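Last updated 1/19/20

# Keeping a small desk usable

The desk in our spare room in Gerville has been cleared properly perhaps four times in its life, and on each occasion I told the household it would stay that way. What follows is the stuff that held up past the first fortnight. If you want baskets with chalkboard labels on them, there are other pages.

## Before you buy a single organiser

Take everything off. Put it on the floor, or the bed if your knees are like mine. Wipe the desk down with a barely damp cloth, going with the grain if it's timber, and dry it straight after. Leave the spray polish in the cupboard. It makes paper stick and mice skate about.

Then put back what you used in the past week. The rest goes in a box with the lid on, and the box goes in the wardrobe. I did this in May and have been back to it for a stapler, a tax notice and one of those little screwdrivers for glasses. I couldn't tell you what else is in there, so it can't be urgent.

## Pens

Test every pen on the back of an envelope. Scribble for the count of five and bin the duds. You will feel a strange tenderness towards a biro from a Rokbridge plumbing firm that went under years ago. Be firm.

Markers live longer lying down, which is bad news for anyone who has just bought a nice upright pot. Mine stand up anyway, cap end down, and I replace them a bit more often. Highlighters the same.

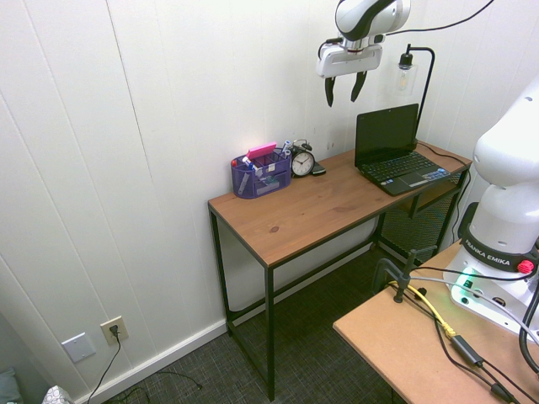
Mesh organisers are the ones I'd spend money on, if you must spend it. You can see the mess through the sides, and shame does half the work. Dust drops through the holes as well, so lift the thing once a week and wipe underneath or you'll find a fuzzy grey waffle printed on the desk. Keep it to one side, with the sticky notes on top where you can grab one mid-phone call, as with the purple organiser and its pink pad, and let the pens have the compartments. A proper clock beside it is worth the space too. The black twin-bell sort with a plain white dial tells you the time and nothing else, whereas checking the phone tells you the time and then takes 30 minutes of it.

## Cords

Run the power cord along the back edge of the desk and down one leg. Anything crossing the middle will be hooked by an elbow sooner or later, generally with a cuppa involved.

- Velcro ties beat cable ties. You will want to undo it, and you'll want to undo it at night with no scissors in reach.
- Write what each plug belongs to on a bit of masking tape near the plug end. "Lamp" is plenty.
- Leave some slack behind the laptop so it can be turned or shoved back without dragging the lamp along for the ride.
- Powerboards go where you can reach the switch. Mine spent a winter behind a bookcase and I got to know the carpet.

## Lamps and bulbs

Switch off at the wall and let the bulb cool before you clean it. Clear glass shades show every fingerprint, so use a dry microfibre cloth and hold the shade with a second one. For reading and paperwork I like a warm bulb, somewhere short of 3000 kelvin. Visible filament bulbs look lovely and can glare something awful, so aim the neck of the lamp away from your eyes and off the screen.

## The shelf underneath

A shelf under the desktop is a fine home for a notebook and a spare charger. It is also where unopened mail goes to retire. I empty mine whenever I do the bins, which in our street is more often than I'd choose.

If it's metal mesh, cut a piece of stiff card to fit so paperclips don't rain on your feet. I used the back of a Culleck calendar, picture side up, and so have a view of the jetty whenever I drop something.

## Marks in the timber

Cup rings sometimes lift with a warm, well wrung cloth and patience. Try a hidden spot first. Knots are meant to be there. I spent a good part of an afternoon scrubbing one.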